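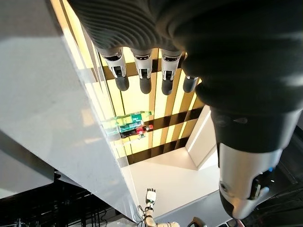

Last updated: September 28, 2021
Filed under: Grant Reports / Bottle Display

Work on the Bernisent bottle display continued through the quarter. The slatted panel is lit from behind, and plastic bottles can be laid on it on their sides. Peter Ďurica received 396 bottles from Vávra in July and has washed all but 20. Labels are still to be checked against the Grulurari list.

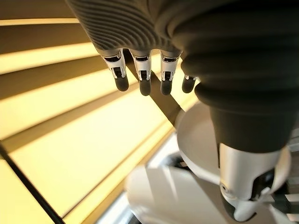 Lighting took up most of the remaining hours. Kristýna Machala tested nine settings and asked for less glare on shiny surfaces. The silver finger joints catch the light strongly, while the dark folded cover stays mostly in shadow, and we would like a smaller difference between the two. A diffuser has been ordered from Rullargate and is covered by the current budget. Next report will include the final bottle layout.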